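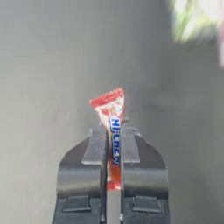
Cormac Mac Suibhne

Kavora 电台（当地人多简称为 Kavora）是设在 Gornulberg 的一家地方广播电台，以中波 906 千赫播出，播出范围包括 Gornulberg 城区、Magesa 河谷的大部分村镇，以及河谷以北的一部分山地。电台的节目以地方新闻、天气、交通和谈话为主，音乐节目所占的比例较小。在河谷居民当中，它最有名的节目是每天清晨播出的《河谷早报》，以及每星期四晚上播出的点播节目《灯下》。

名称

电台的名称来自 Gornulberg 旧城的一条街道，第一间播音室就在这条街上，位置在一家裁缝店的二楼。电台后来搬到了旧谷物交易所，但是名称没有改变。早期的节目表上有时写作“Kavora 街电台”，后来“街”字逐渐不用，到现在只有年纪较大的听众还这样称呼。

电台的呼号曲是一段手风琴旋律，长度为十一秒，由当地的一个婚礼乐队录制。原始录音带已经损坏，现在播出的版本是从一位听众家里的翻录带复制的，所以开头可以听到轻微的杂音。电台曾经两次试用重新录制的版本，两次都在几个星期以后恢复了旧版本，因为听众不习惯。

历史

在 Kavora 开播以前，Magesa 河谷没有自己的广播。居民收听的是首都的全国节目，信号在白天尚可，到了晚上常常受到邻近频率的干扰。地方消息主要依靠报纸《Kultier》传播，该报每星期出版两次，山地村庄往往要晚一天才能收到。

最初的试验播出由几位无线电爱好者和《Kultier》的两名编辑共同筹备。每天只播出一个小时，内容是朗读当天的报纸、集市的价格和次日的天气。朗读的时候不加评论，遇到广告也照原文念出，其中一则关于二手缝纫机的广告连续念了一个月，后来成为当地的一句口头话，用来形容卖不出去的东西。

获得正式许可以后，电台在 Gornulberg 东面的山坡上建立了发射塔，塔高 70 米。选择这个位置曾经有过争论。一种意见主张把塔建在河谷中段，这样上游和下游的信号比较平均；另一种意见认为山坡上供电方便，道路在冬天也可以通行。最后采用了后一种意见。它的结果是下游的接收情况一直比较好，而上游的几个村庄处在山的阴影里，直到设立了转播点才有稳定的信号。

电台与《Kultier》的关系在开播后的第四个冬天发生了变化。报社认为，电台在清晨播出当天报纸的主要内容，使零售的份数减少。双方经过谈判，约定电台在上午十点以前只能播报标题，同时电台开始建立自己的采访队伍。这项约定现在仍然有效，不过由于报纸也在网上提前发布文章，它的实际意义已经不大。

搬迁到旧谷物交易所是电台历史上较大的一次变动。交易所的大厅屋顶很高，回声明显，不适合播音，所以播音室设在原来的账房里，大厅则用于举行公开录音。墙面的隔音处理分两次完成，第一次使用的材料在潮湿的季节会发出气味，第二年就更换了。目前的播音室一共有三间，其中最小的一间只供录制新闻使用。

覆盖与技术

906 千赫的信号白天可以到达河谷的两端，夜间受天波影响，有时在很远的地方也能收到。电台保存有外地听众寄来的收听报告，最远的一份来自海上的货船。对于符合要求的报告，电台会寄回一张确认卡片，卡片的图案是发射塔和河湾，每隔几年重新设计一次。

上游地区另有一个低功率的调频转播点，设在一座水塔上面。转播点的信号经由电话线路传送，音质比中波稍好，但是遇到雷雨容易中断。中断的时候，设备会自动播放一段事先录好的说明，请听众改听中波。上游居民对这段说明十分熟悉，学校的孩子会背诵它。

网络收听开始得比较晚。电台起初担心网络传输的延迟会影响整点报时，因此在最初的网络版本中去掉了报时信号，用一小段静音代替。后来报时信号恢复了，网页上加注了一行说明，提醒听众不要用它来校正钟表。 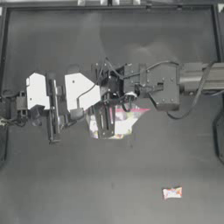
节目安排

《河谷早报》从早上五点半开始，是电台收听率最高的节目。节目的顺序几十年来变动不多：先是天气和 Magesa 河的水位，然后是道路情况，之后才是新闻。把水位放在新闻前面，是为了照顾河边的农户和渡口的工作人员。有一段时间电台曾把新闻提到最前面，收到的反对意见很多，三个星期以后就改回来了。

播报水位的方式也有一定的规矩。播音员从上游念到下游，每个测点先念地名，再念数字，最后念与前一天相比的升降。地名之间停顿两秒，以便听众记录。新来的播音员需要先在录音间练习这一段，经过编辑认可后才可以直播。有些地名在上游和下游的读音不同，电台的做法是采用当地村民自己的读音，即使它与地图上的拼写不一致。

上午的时段由谈话和生活服务节目组成，包括园艺问答、求职消息和失物招领。失物招领原来是新闻后面的一个小栏目，因为来电增多，才成为独立的节目。听众报告的物品以钥匙、雨伞和狗为主，也有人报告过一艘没有系好的小船。节目不公布拾得者的住址，双方通过电台的前台联系。

中午播出集市价格。这个节目的形式与试验播出时期几乎相同，由一位播音员念出商品名称和价格，没有音乐，也没有评论。近年来曾有建议用自动合成的声音来代替， 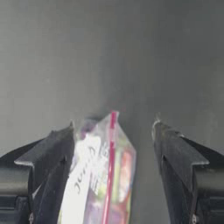

但电台认为价格节目的听众中有许多人是老年人，他们依靠熟悉的声音来分辨数字，所以没有采用这个建议。编辑部在内部的播音手册里写明，凡是包含价格、水位和电话号码的内容，都应当由真人朗读，并且重复一遍。

下午以音乐为主，穿插学校节目。学校节目由河谷各校轮流制作，学生自己选择题目，电台只提供设备和剪辑方面的帮助。题目的范围很广，有的介绍村里的桥，有的采访自己的祖父母，也有一次用整个时段讨论食堂的汤。

《灯下》在星期四晚上播出，听众可以通过信件、电话或者电子邮件点播歌曲，并附上一段话。与一般的点播节目相比，它的特点是主持人要把来信完整地念出，不作删节，只隐去姓名和住址。因此一个晚上有时只能播出五六首歌。来信最多的一次是在十二月，电台在一个星期之内收到 746 封，为此把节目延长到午夜以后，没有念完的信在下一个星期继续念。

经费与管理

电台的收入来自三个方面：地方广告、镇议会的年度拨款，以及听众会费。会费是自愿的，会员可以得到一份印刷的节目表，并且可以参加每年春天举行的听众大会。听众大会没有决定权，但是编辑部须对会上提出的每一个问题作书面答复，答复张贴在旧谷物交易所的门厅里，保留到下一次大会。

广告的播出有一些限制。每小时的广告时间不得超过六分钟，《河谷早报》的水位部分前后不得插入广告，选举期间不接受政党的付费内容。对于本地小商店，电台提供一种较便宜的“念读广告”，由播音员直接念出店主写的文字。这种广告的文字常常带有店主个人的语气，有的听众把它当作节目来听。

关于镇议会拨款的争论出现过多次。反对者认为，接受拨款会使电台难以批评议会；支持者则认为，如果没有拨款，转播点的维护费用无法负担。现行的办法是把拨款限定用于发射和转播设备，不得用于编辑部的工资。两项账目分别公布。

报道与影响

电台的新闻编辑部规模不大，报道主要集中在河谷内部的事务。较为人知的是关于渡口票价的系列报道。记者把历年的票价表与渡船公司公布的成本进行比较，发现冬季附加费在取消冬季加班船以后仍然继续收取。报道播出后，附加费在次年春天取消，已经收取的部分没有退还。

另一组受到注意的节目是《门牌》。节目组按照门牌号码的顺序，沿着 Gornulberg 的一条长街逐户敲门，请愿意讲话的居民谈一谈自己的房子。有些人家拒绝了，节目就录下街上的声音作为代替。这个系列播出以后，地方档案馆保存了全部录音，其中有几段关于旧染坊的叙述，被认为是该染坊仅存的口述材料。

批评意见主要有两类。第一类认为电台的节目过于保守，年轻听众不多，晚间音乐的选择尤其陈旧。第二类来自上游村庄，认为新闻偏重城区，上游的事情往往只有在发生事故时才被提到。针对第二类意见，电台在上游设立了一个每星期开放两天的录音点，地点在一所关闭的邮局里，居民可以自己去录制消息。
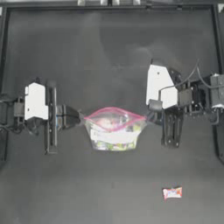 有读者在本条目的讨论页上写道，录音点的开放时间应当再核对一次，他去年秋天去的时候门上贴的是每星期只开一个下午，而且录好的消息要等到第二天中午才播出，对于通知葬礼或者停水这样的事情来说太晚了。他还提到，上游的人并不要求更多的新闻，他们希望播音员在念到他们的村子时不要加快速度。

编辑部对播出时间的问题有过答复，说明录音点的线路与转播点共用，只能在节目间隙传送。紧急的消息可以打电话到前台，由值班编辑在整点新闻之后口头播报，不收取费用。

档案

早期的节目大部分没有保存。当时磁带价格较高，录完的节目通常在播出后被抹去重用，留下来的多是节日特别节目和公开录音。现存的磁带放在旧谷物交易所的地下室，编目工作仍在进行，标签上的字迹有一部分已经无法辨认。电台欢迎听众提供家中的翻录带，复制以后原带归还。

参见

Gornulberg
Magesa 河谷
《Kultier》
中波广播
收听确认卡片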